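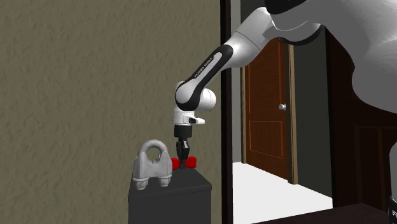
Fig. 1. Simulated pick on a small pedestal: gripper on the red bow-shaped piece, wire rope clip to its left.

Work and Automation, Unit 3: The Packing Bench
Course notes, to go with the lecture

Okay, so last time I promised we'd get out of the history of the assembly line and into a workplace where the change is going on right now. The place I picked is Ullbridge, which sells small hardware and craft parts by mail. Rope clips, hooks, buckles, little decorative pieces for people who sew or make bags, that kind of thing. I spent a good chunk of November there, mostly on a stool near the kitting benches, mostly in somebody's way.

Keep Fig. 1 handy while you read, I'm going to come back to it a few times.

What kitting is

A kit order is a bag with several different parts in it. The customer picks them from a list, the order prints, and a kitter pulls each part, puts it in the bag and seals it. Ullbridge has 13 kitters across its shifts, and a good one will finish 50 bags an hour on the easy orders. On the hard orders (mixed materials, tiny pieces, substitutions) all bets are off, and if you ask the kitters what a fair number would be, they'll laugh at you. I asked. They laughed.

The company is bringing in arms to do part of this. The project is called Triltard, and please don't ask me what the name means, I asked three people and got three answers. The plan is staged: work out the grasps in simulation first, then one cell on the floor, then more if that goes well. When I left they were still between the first stage and the second.

What the simulation is for

If you haven't been around this stuff, you might picture an engineer typing in "pick up the clip" and going to lunch. I sort of did! A lot of the work is setting up one small situation, trying it, changing something small, and trying it again. In Fig. 1 the arm is a Franka Emika, the name is printed along the black link, and the fingers are down on the narrow middle of the red piece with a lobe sticking out on either side. Next to it you've got the wire rope clip, which is bigger and taller, with that loop on top and the threaded stubs at the bottom.

Now think about those two parts the way a kitter would. The red one has an obvious place to grab, the waist. The clip is lumpy and gives you several choices: the loop, the saddle, maybe across the body. Then there's the question of what your fingers bump into on the way down when a tall thing is standing beside a short thing. A person sorts this out without noticing. For an arm, somebody has to work it out or set up a way for it to be learned, and that somebody's time is a cost that tends to go missing from the budget slides.

Here's the bit I want you to write down. The task you see in a simulation is a choice about what the job is. Two parts, a clear flat top, even light. The kitters' bins had parts tangled together, parts upside down, and bags of parts that had split open into other parts. I'm not saying the simulation is wrong to start simple (where else would you start?). I'm saying somebody decided which piece of the job counts as the job, and for a long while at Ullbridge that decision was made in a room the kitters never went into.

Do-yoon Kong's bench

Most of what I know about kitting I learned from Do-yoon Kong, who let me sit with her on and off for the whole visit and answered the same dumb questions more than once. I'll give you two things from my notes.

First, she doesn't really look at the part she's picking up. She looks at the next one. Her hand is already closing on the first thing while her eyes are in the next bin. When I asked her to slow down and explain a pick, she got worse at it, and pretty annoyed with me too.

Second, she checks quality with her fingers. A clip with a bad thread feels gritty when the nut turns, and she'll flick it into the reject tray without breaking rhythm. That check isn't written in her job description. It isn't on the bench instructions either. So when the company drew up the list of steps for Triltard to take over, the list said locate, grasp, move, release, and the thread check was simply absent. She spotted that herself when the list finally got pinned up by the time clock. Her comment, which I have permission to quote: "So who's throwing out the bad ones?"

We'll use the term tacit task for this. A tacit task is work that gets done reliably and that people depend on, but that doesn't show up in the official description of the job. When you automate from the description, you lose the tacit tasks, and you usually learn about it from a customer.

The view from the engineering side

I don't want to make this a story with a villain, so let me be fair to Sorin Anghel, who runs the simulation work. He came from Nonstead, a smaller firm that builds fixtures, and he'd seen a cell go in there with no testing to speak of. His argument is that a bad grasp in simulation costs him a few seconds, and a bad grasp on the floor costs a part, a stoppage and some goodwill he can't get back. I find that pretty convincing.

He also changed his mind about something while I was there, and it's my favorite part of the visit. He'd been choosing test parts by sales volume. After an afternoon at the kitting bench he started choosing them by how much the kitters complained about them. He asked each shift for its list of awful parts, and the combined list came to 200 items before anybody took out the duplicates. I've never seen people fill out a form with so much enthusiasm.

What changes for the people

Let me split this up, because "will it take the jobs" is a fine question but it swallows all the others.

Pace. Right now the kitter sets the rhythm, within reason. If the arm does the easy picks and hands over a half-filled bag, the arm sets it. Several kitters brought this up before they brought up pay.

The mix of work. Take out the easy orders and what's left for people is the hard ones, all day. Those easy bags were a kind of rest. Take another look at that 50 an hour and ask what happens to the number when only the mixed orders come to the human bench, and then ask who's going to explain the drop to a manager reading a chart.

New tasks. Somebody has to refill the arm's bins, clear a jam, and decide whether a failed pick is the part's fault or the machine's. At Ullbridge these were going to the kitters with no new job title. When I asked about the pay grade I was told it was "under review."

Say. The kitters got a say late, mostly through that list of awful parts. It helped. It's also worth noticing that they were asked about the parts and not, at that point, about the schedule.

A quick comparison with Bang

Some of you read the Bang case for the first assignment, the bakery supply warehouse. There the workers were in the planning meetings from the start, the project ran slower, and the reject check was built into the new bench as a paid step with its own minutes. Be careful with this one. Bang is smaller and its parts are a lot more alike, so you can't pin every difference on the meetings. A couple of last year's papers did exactly that and I wrote the same note in the margin both times.

For discussion section

Bring notes on these, half a page is plenty.

Pick a job you've had, paid or not. Write the official steps, then write what you did. Where's the gap?

Go back to Fig. 1 and suppose it's the only thing you've been shown about kitting. Which of Do-yoon's skills would you never guess at?

Sorin's new way of choosing test parts gave the kitters some influence. How much, and over what? Be specific here, "a voice" isn't an answer.

If you were setting the pay grade for the person who clears jams and judges failed picks, what would you want to watch before you decided?

The reading is the two chapters on deskilling in the packet. The second one is dense, so start early, and skip the appendix unless you like that sort of thing (I do, come talk to me). The Saturday study group is still meeting, same room as before. Drafts of the workplace observation come to me on paper, please, stapled.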